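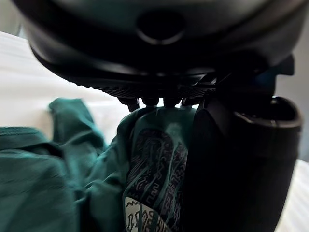

Gripper notes: end effectors on soft goods

The Zindura bench comparison moved to a bedroom in July. Two end effectors were run on the same two-armed platform under the Cinano controller, with grip force, approach speed and wrist camera exposure held fixed. The item set was garments and thin film. We logged 557 grasp attempts, 52 of them on film.
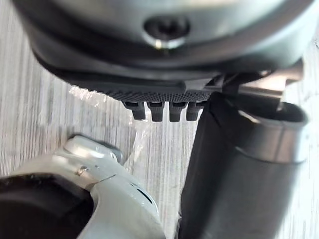
Wrist camera view: toothed pad, white finger and crumpled clear plastic wrap.

Film remains the harder case. The wrist camera sees through it to the grain of the surface underneath, and the depth estimate tends to settle there. Lowering exposure recovered some of the fold highlights. Thirteen film attempts were discarded for bad depth and are not in the totals.

Garments on the bed gave fewer depth errors but more trouble with reach.
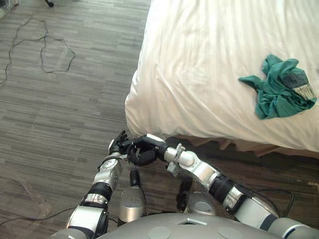
With both hands low, just below the edge of the bed, the Innes planner has to clear the edge of the mattress before it can extend over the duvet. We added a waypoint 100 mm above the bedding. Cycle time went up slightly and contact with the duvet edge went down. Dark cloth still segments poorly at the folds, and white bedding pulls the auto exposure the wrong way.
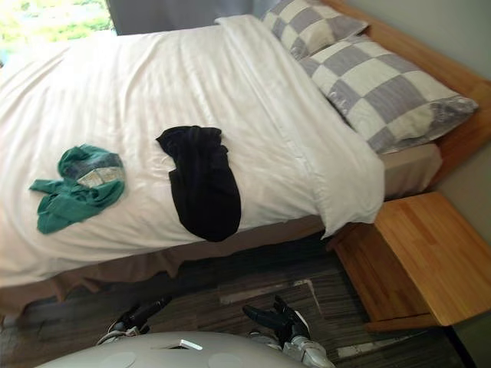

Next steps

Repeat the film set with the Bustimach fingertips and a polarizing filter on the wrist camera. Logs will be posted with the next issue.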